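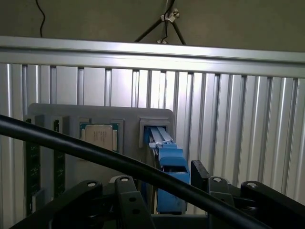 Vol. 2, Issue 9, p. 15

Fixture practice in robotic computer assembly

Fixture practice is the body of rules that governs how loose parts are held, presented and returned when robot arms work on computer hardware. It covers the plates and sockets on which parts rest, the routing of cables near the arms, and the condition of the computer case itself. In plants that follow the Nalto guideline, these matters are settled before any arm is powered.

Part holders

The guideline requires that each type of part have its own seat. Memory modules stand upright in slots so that a gripper can close on them from both sides. Processors lie flat in a square holder, with the metal heat spreader facing up. Printed plastic is accepted for fixtures and for gripped tools, provided that worn pieces are replaced after inspection. Enda Lynch, who edited the first version, argued that a seat should guide the part into position without being tight enough to hold it back.

Cables

Cables may cross the work area only where their full path has been checked through the whole range of arm motion. The check is made at low speed and repeated whenever a gripper is changed. The Jeler supplement adds a minimum clearance of 10 millimeters between a cable and any seated part.

Case preparation

A tower case is laid on its side with the side panel removed and the board facing up. Where two arms share a case, only one may be in contact with the board at a time. The other holds its position until the first has withdrawn.
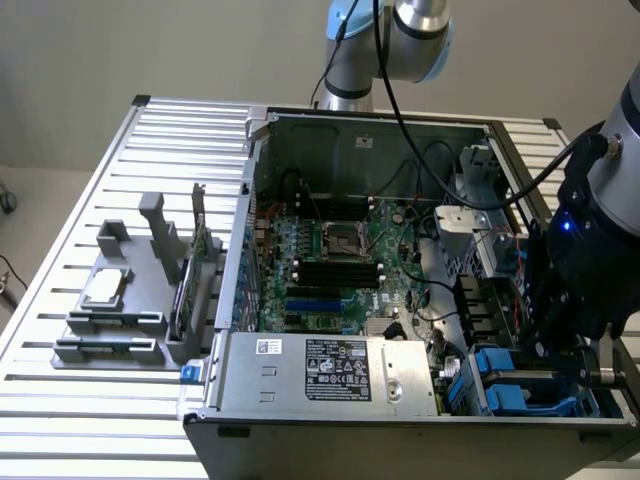
Fig. 2. Open tower case on a slotted aluminum table, with the part fixture to its left.

Adoption

The guideline was drafted at Grumora under Cathal Kinsella and later taken up by Benavides, where a review of all fixtures takes place each January. Critics have noted that it says little about screws and small fasteners. A separate annex on these has been proposed.

See also: End effector; Machine guarding; Workholding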